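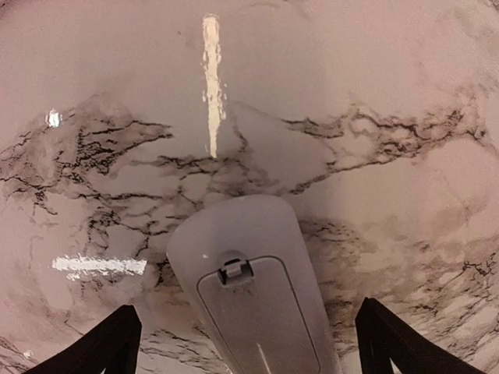 Filed under: Interviews, Trade & Materials

Jeanie Tennant on sealing stone floors

05/06/2019 | 68 shares | 3 comments

Jeanie Tennant has specified finishes for stone floors at Fidby since leaving the quarry side of the business. Most of her work is in lobbies and stairwells, where the stone is rarely the cause of a complaint.

"People call and say the marble has gone dull," she says. "Nine times in ten the marble is fine. They have three coats of acrylic on it and the top one is scratched."

Her first test is a drop of water left for ten minutes. A dark patch means the stone is absorbing and can take a penetrating sealer. If the drop sits up, there is already something on or in the surface, and adding more will not help. "You strip it or you leave it alone. I won't coat over a product I can't identify."

On polishing she is specific about grit. A floor that has been honed at 500 will not reach a full shine with powder alone. Her crews step up to 3000 with resin pads, rinsing between each grade. Skipping a grade saves an hour and leaves a haze that shows up under low sun.

Etching is a separate matter. Lemon juice, vinegar and some bathroom cleaners react with the calcite, and a sealer does not prevent it. "Sealer slows down a stain. It does nothing for acid. The label often lets you believe otherwise."

She recently finished an entrance hall of 1249 square feet with Silviu Ciobanu, who handles moisture readings. The job was held up in January when the slab under one corner read too high. Ciobanu wanted the floor left uncovered until two readings matched. "The client wanted mats down," Tennant says. "We kept the mats off."

For routine care she recommends a pH-neutral cleaner, a flat microfiber mop and clean rinse water, changed often. She does not recommend steam.

3 comments | Share | Print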